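Packing staff at Stesow face February switch to robot handling

28 January 2023

Staff at the Stesow packing works in Drarkham have been told that two-handed robots will take over part of the handling work from February, after a trial run so far only in computer simulation.

Managers showed workers stills from the simulated handling runs at a briefing in the canteen. 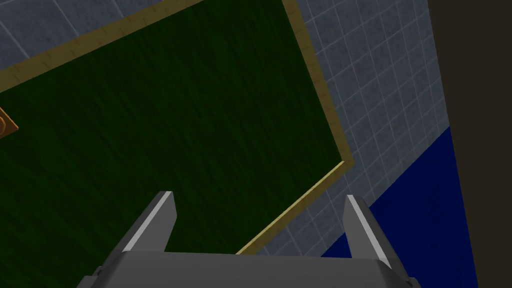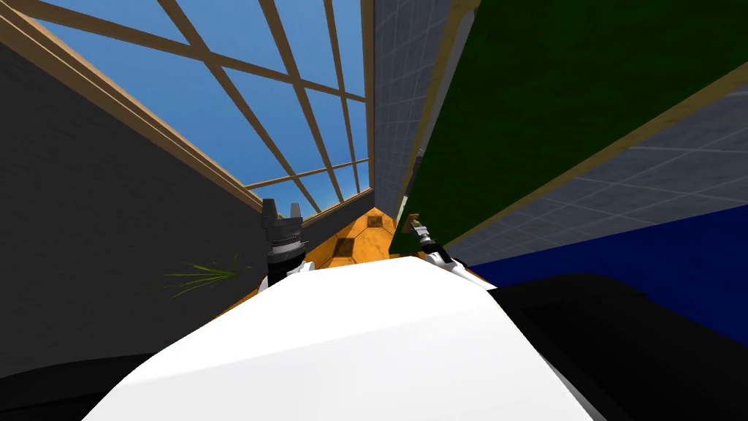
The system comes from Pristov, which says its robots have finished 3329 practice runs on screen. It would not say how many of those went wrong.

Zodwa Mabuza, who heads operations at Stesow, said no jobs would be lost and that 15 people on the handling line would be "moved up" to watching over the machines. Pay for the new role has not been settled. Nor has anyone explained what those 15 will do all shift if the robots work as promised - or who will clear the backlog if they don't.

"I've lifted boxes here for years and I can tell by the weight when one's been packed badly," said Elmarie Nel, who works on the line. "Now I'm meant to stand and look at a screen. They call that a step up."

The firm has set aside 3 days for training. Garnet Gosselin, a shop steward, called that thin and has asked for the safety checks in writing before any robot is switched on. He also wants to know why nothing has been tried on the real floor, where the light changes and boxes turn up torn.

Miroslava Vlček of Pristov said simulation was "the sensible place to make mistakes". The line handles 2000 items a shift at present. Stesow has not said what the target will be once the robots arrive.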